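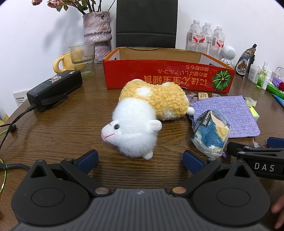 Geltercombe Robotics Club: Running a Pack-the-Box Session

Welcome back, everybody! If you joined us in February you already know how to charge the hand grippers and start a recording, so I'm going to skip all that (it's on the Volgate page if you need a refresher) and get right into the fun part, where we fill a box and teach the arm how we did it.

What you need

Two hand grippers, one for each hand
A shallow cardboard box with the lid open
A handful of small things from home, with at least one soft toy, one piece of cloth and a few wrapped candies or little packets
A table you can walk up to without bumping your knees

Please don't go out and buy anything. The arm at Tondside is going to meet all sorts of clutter at the spring open day, and a table with mugs and bottles at the back is much better practice for it than a bare one.

Step 1. Set the box at the far side of the table, with the small things between you and it. Leave yourself enough elbow room to bring both grippers in from the sides.

Step 2. Start with the big soft things. Open the fingers wide, come down over the fattest part of the toy and squeeze until the pads sink in a little. Then lift, move over the box, lower, and let go. Slowly! Slower than feels natural, and then a bit slower than that.

Step 3. Cloth and pouches go next. Pinch a fold near the middle and let the rest hang. If it lands in a heap, leave it in a heap, we are not folding laundry (that's the Sitompul team's project, and good luck to them).

Step 4. Save the candies for last. 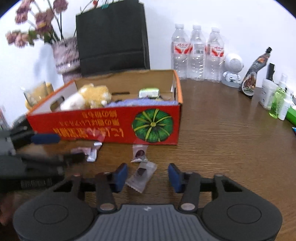 Step 4: lining up on the small wrappers with the toy and the cloth in the box.

Clear wrappers are hard to see and they love to skate away from you, so aim for the lump inside and keep clear of the crimped ends. Use your other gripper to steady a neighbor if two are touching.

Step 5. Stop the recording, tip everything out, mix it up and go again. We'd like 4 good runs from each pair on Monday. The club is at 600 now and the next 200 would be a lovely thing to have before the break.

If you drop something, keep going and pick it up again. Those runs are welcome too, just write "drop" next to the run number on your sheet.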